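Skikham students take kitchen robot project into its second season

SKIKHAM -- The robotics club at Ashworth College is pleased to announce that its simulated kitchen project, known to everyone in the building as Oltura, will carry on for a second season, with a larger group of students and a new set of household tasks to work through between now and June.

Oltura began last January as a lunchtime idea with eight students and two rather elderly computers. The club wanted to enter the Rekier Student Challenge, in which school and college teams program a robot arm and hand to do ordinary jobs about the house, but buying a real arm was well beyond its means. The challenge's simulation class, which is run wholly on screen, was a very welcome way in, and the club has not looked back. Membership now stands at 87 across the two year groups, and we are delighted that so many of them had never written a line of code before they came through the door.

This year's tasks all take place in a kitchen built on the computer, with marble worktops, navy cabinets and the sort of awkward corners that anybody who cooks will know well. Students teach the arm to reach into cupboards, to close its fingers round small items and to bring them out without knocking anything over. It sounds simple enough when you say it quickly! In practice the club has spent many happy (and a few less happy) afternoons on the business of where a thumb ought to go.

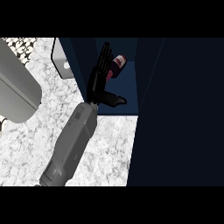
One parent wrote to the club after the spring open evening to say that her daughter now talks about grip and wrist angles over tea, and that she had never seen her so patient with anything. She asked whether there might be a session for families as well, and we are glad to say there will be, at 6.30 in the evening once a month during term.

Cupboard work carries the most marks in the coming round of the challenge, so a good deal of the autumn will be given over to it. Each team may make up to 300 attempts at a task before handing in its program, and the students keep a shared notebook of what they changed between one try and the next. Last season the club's notebooks ran to some 965 entries, a few of them very long indeed, and newcomers are encouraged to read through them before they start. The older members have also written a short guide to the hand and its joints, with a page on what to do when the fingers close too early -- by a wide margin the most thumbed page in it.

The college would like to thank the Rekier organisers for their kind and prompt answers to a great many questions, and the families in Skikham who have lent spare monitors and keyboards. More of either would be gratefully received, as would the loan of a decent projector for the family evenings.

The club meets after lessons in the upper computer room at Ashworth College. New members are welcome at any point in the year, and no experience is needed. Students at other schools in the Skikham area may also join by arrangement with the college office, which can supply a form and details of the family sessions.

Ends

Notes for editors: Oltura is the name of the Ashworth College robotics club's simulated kitchen project. Visits by local press can be arranged during term through the college office.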